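3.2 Sorting and loading at the machine

The laundry corner was set up the same way for the whole study. A front-loading washer stood against one side, and a basket was placed on the floor within reach of its door. We chose the floor over a table for the basket after visits to homes in Altby and Siltley, where 14 of the 16 households kept theirs on the ground while loading.

Garments were handled one at a time. In all, 1148 pieces were logged, most of them everyday cotton and blended items in mixed sizes. Each piece was recorded by color group, by the way it was held (bunched, folded, or hanging by one edge), and by where it was put down. Bunched holds were by far the most common. Dark pieces were the hardest to label, as a gathered navy shirt and a gathered pair of navy pants can look much alike until they are spread out. Figure 4 gives a case of a bunched dark blue piece held near a wicker basket.
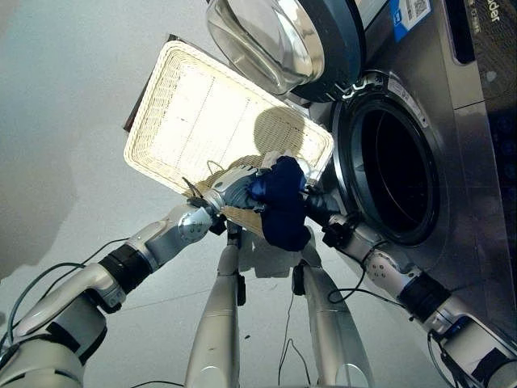 Figure 4. Dark navy fabric, basket, and front-loading washer.

The shape of the basket mattered more than we had expected. A long, rectangular basket with low sides lets small items spread along the bottom, where they are easy to spot. In a tall, round hamper of the kind used by Yoshida in an earlier study of shared laundry rooms, socks and washcloths tend to sink under heavier things and are often left behind. The rim also plays a part. Sleeves and straps catch on a coarse weave — less so on a smooth one — and a caught sleeve can pull a second garment out with the first.

Pieces that fell between the basket and the washer were logged separately and left out of the counts in Table 2. Two labelers went over every entry using the Omidura garment list, and any piece they disagreed on was marked "unsorted." Loads with an unsorted piece were kept in the set, but they were not used to compare color groups.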